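チケット:グリッパ開閉指令の遅延(遠隔操作による教示時)
製品:Premik 遠隔教示コントローラ
報告元:Troststead 作業セル
状態:対応中
登録日:2025/03/21

現象
カップと小型の缶を使う教示タスクで、操作側のトリガを離してからグリッパが開き始めるまでに遅れが出る。アーム関節の追従は正常。遅れるのは開閉軸のみ。記録したエピソード100件のうち20件で再現した。

環境
制御周期は既定値。手首カメラと固定カメラを同時記録。教示データの保存先はローカルディスク。8月のファームウェア更新以降、設定は変更していない。

試したこと
1. コントローラ再起動:変化なし
2. 通信ケーブル交換:変化なし
3. トリガの再校正:直後は改善、数エピソード後に再発
4. 手首カメラの記録を停止:再現せず

手首カメラの映像を添付する。指は開いた状態で、先に缶とカップ3個がある。 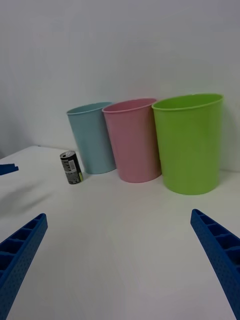 Sestis サポート:手順4の結果から、開閉指令と映像書き込みが同じキューで処理されている可能性が高いと考えます。設定ファイルで開閉指令の優先度が「共有」になっていないかご確認ください。あわせて、遅延が出たエピソードのログを、開閉軸の指令値と実測値の両方を含む形でお送りください。間引きなしでお願いします。

報告元:優先度は「共有」だった。「専用」に変更して再起動。ログは変更前のものを送付済み。指令値の時刻は正しく、実測値だけが後ろにずれている。約2,000行目から差が広がり、そのエピソードの終わりまで戻らない。

変更後に同じタスクを100件記録し直した。遅延は出ていない。ただし、手首カメラの解像度を上げた条件では未確認。遅延の出た20件は学習用データから除外した。時刻補正で救済できるかどうかも知りたい。

固定カメラ側の映像も添付する。缶は水色のカップの手前、両アームのグリッパが写っている。

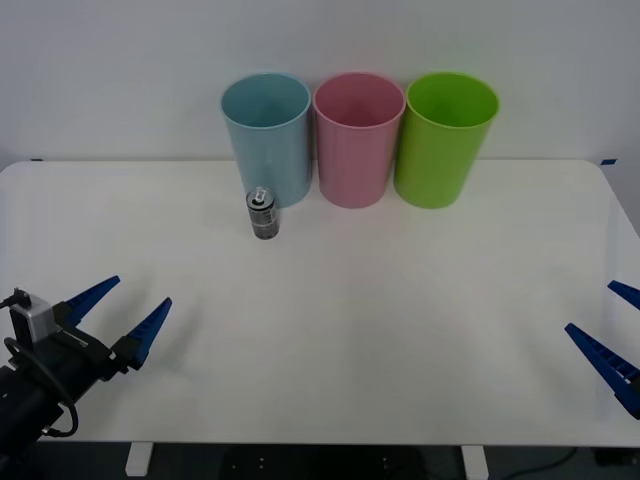
添付2:固定カメラ、カップ3個と缶、左右のグリッパ

Sestis サポート:補正はお勧めしません。ずれ幅がエピソード内で一定でないため、把持と解放の時点が映像と合わなくなります。除外のままとし、同じ開始配置で教示をやり直してください。高解像度条件の結果が届くまで、本チケットは開いたままにします。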